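Workshop notebook – natural dyes

4 min read

Sun 24 November – second madder bath, wool skeins

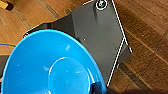 Carried on with the madder from the June harvest. The first bath came out more brown than red and I put that down to heat. I had left the pot on the ring while sorting the fleece and by the time I looked the thermometer was at 80. Madder goes dull if you let it get that hot, and I knew that already, so no excuse.

Today I kept it at 64 for the whole of the soak. It means standing over it. The old ring in the Dremgate unit has no setting between low and too much, so I was turning it off and on all morning. If we are going to do more of this we should get a proper heated bath or at least a ring with a better dial.

Skeins: three of the Pokis two-ply and one of the thicker grey that was left over from the blanket job. All scoured last week and mordanted with alum, then kept damp in a bag. The grey was only in there to see what it would do. It has gone a sort of brick colour, quite dark, and I like it more than I thought I would. The Pokis skeins are nearer to orange than I wanted but they are even all the way through, with no pale patches at the ties. I tied them looser this time, figure of eight with cotton string.

Roots were chopped and soaked overnight in cold water. I poured off the first soaking water, as the Moussa notes say to, and kept it in a lidded jar in case it is good for a yellow. Those notes also say to add chalk if the water is soft. Ours is not, going by the kettle, so I left it out. Might try half a spoon in the next one anyway and keep one skein back to compare.

Grinding is still the slow part. The hand mill jams on anything thicker than a pencil and I ended up using the loppers on the bigger pieces. Drying them longer before storage would help. Some of the roots at the bottom of the sack were still bendy and a couple had mould on them, which I threw out. The sack should go up on the shelf and off the concrete.

After the soak I let the skeins cool in the pot for 4 hours, then rinsed. The rinse water ran pink for a long time. I stopped when it was nearly clear and hung them on the back line. Colour will drop a bit as they dry, so I have not cut samples for the card yet.

Exhaust bath: still a fair amount of colour in the pot. I strained it through muslin and put it in the tall bucket with a lid on. It will not keep for long, so if anyone has cotton ready, use it by midweek. It should give a peach on wool and probably less than that on cotton.

Fimoson order – the alum is nearly finished. There is enough for one more batch of this size. I also want the neutral soap in the bigger tub, and new labels, the kind that survive a dye pot. The masking tape ones came off again and I had to work out which skein was which from the knots.

To do next time:
– chalk test, one skein with and one without
– write the weight of dry root on the jar before it goes in, not after
– light test strips in the south window, half covered
– clean the mill

The weld seed has not been sorted. It is in the paper bag by the sink, so please don't move it near the steam.

Filed under: Dye notes, Madder, Wool

© Dremgate Workshop | Contact us | Back to top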